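Notas de la ponente — Dagný Grímsdóttir
Evaluación del kit de pinzas manuales Ilovura

Diapositiva 1. Abrir con el encargo: Plusville pide un dictamen antes de comprar. Tarea de referencia, textil sobre cama. Precio por puesto, 3777 euros, sin soporte.

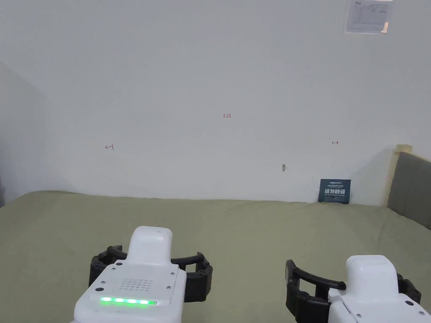 Par de pinzas abiertas sobre la sábana verde.

Diapositiva 2. Agarre. Dedos negros curvos, articulados, sin ajuste de fuerza por el usuario. Pesa 778 gramos por unidad — dato nuestro, no del catálogo. Mencionar la fatiga de muñeca.

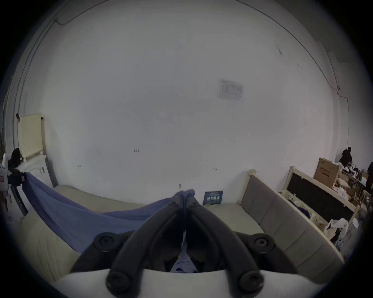
ENSAYOS / TEXTIL

Tela azul entre las mordazas. Recordar que el género fino se evaluó aparte. De 471 tomas válidas, alrededor de 60 exigieron recalibrar. Pausa para preguntas. 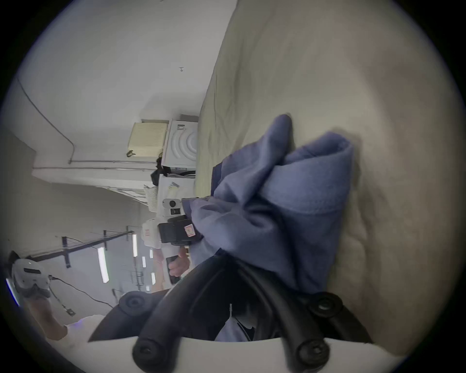
Lectura: 2 min

Diapositiva 4. Trabajo con más de un operador. Aquí se ve otro dispositivo en mano junto a la tela lavanda. El manual de Hjaltadóttir no trata las interferencias entre equipos; pedir que lo amplíen.
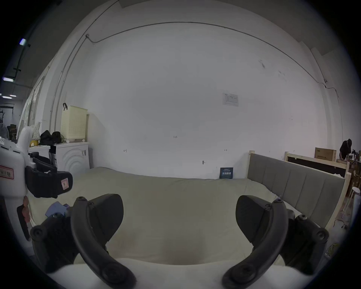 Pinza frente a la cama, con la tela doblada a la izquierda.

Diapositiva 5. Recomendación: compra condicionada a repuestos de almohadillas. El servicio técnico de Mamden responde en febrero.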